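The rule binder, or how I learned to write down what a bowl is
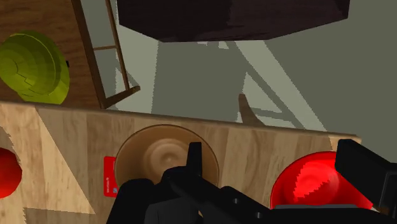 I have spent most of this spring writing rules for people who drive robots in simulation, and I would like to register a complaint about English. Our old guidance was one line long: "Put the object in the bowl." It had served the Revdale team for years, in the sense that every operator had a private version of it and defended it with great dignity. Then you look at an ordinary tabletop like the one above, with a tan bowl in the middle, a red bowl over on the right and a yellow-green one on the darker surface beyond, and "the bowl" stops being an instruction. It's a coin toss with three sides.

So rule 1 in the new binder says that a task names its target by color, and by surface if two things share a color. Vsevolod Nechyporuk wanted "left" and "right" as well. We let him have them, on the condition that he write down whose left. He came back two days later with a page and a half. It is now rule 2, and it says the robot's.

Rule 3 is about red. I had no idea I had opinions about red. If your scene has a red bowl and something small and red near it, "pick up the red one" is banned outright, and so are "the red thing", "that red" and "red (you know)". The last of these was found in a task sheet in Luik. I'm not going to say who wrote it, but Colton MacDonald has been very quiet since.

Where the binder got contentious was contact. Simulated bowls don't chip. You can shove one halfway across a table and nothing happens except that a number changes somewhere, and operators who are careful with real crockery turn into bumper car drivers within the hour. Noreen Duggan went back through 1,153 recorded runs and found 419 where the arm touched something that wasn't part of the task. Most were small nudges. All had been marked as successes, because the object ended up where it was supposed to be and nobody's form had a box for "also I hit a bowl."

The form has a box now. Rule 5: if you touch it and it isn't yours, say so. The run can still be kept, it just gets kept in a different pile. Baiba Mockus argued for throwing those runs out altogether and she may yet win; we agreed to look again after the next 300.

Rule 6 covers your own fingers. A gripper is a big dark lump that likes to park itself between the camera and whatever you care about, and people will happily close it on something they haven't had a clear look at for several seconds. The rule says that before you close, you have to have seen the target's rim from the wrist view in that same approach. Remembering where it was doesn't count. This adds almost 8 seconds to a run and has generated more email than everything else in the binder combined -- including one message, from Pilberg, that consisted of the word "rim" and a question mark.

Which was fair. We hadn't defined rim. We have now, and while we were at it we defined bowl, and that took an afternoon and ended in a side argument over whether a deep plate should be let in. (It's out. Jaanus Liepiņa has asked for his dissent to be recorded, so: recorded.)

I used to think standards were written by people who enjoyed this sort of thing. Possibly they are. I did catch myself last week at Grurcombe, at lunch, asking somebody which cup they meant.

Rule 4 is missing from all this, I realize. It was about naming the starting pose, it was sensible, and everyone agreed to it in under a minute, so I have nothing to say about it. The draft of rule 7 is going around now. It's about when a thing counts as "in" as opposed to "on", and I've been told to block out the whole of April.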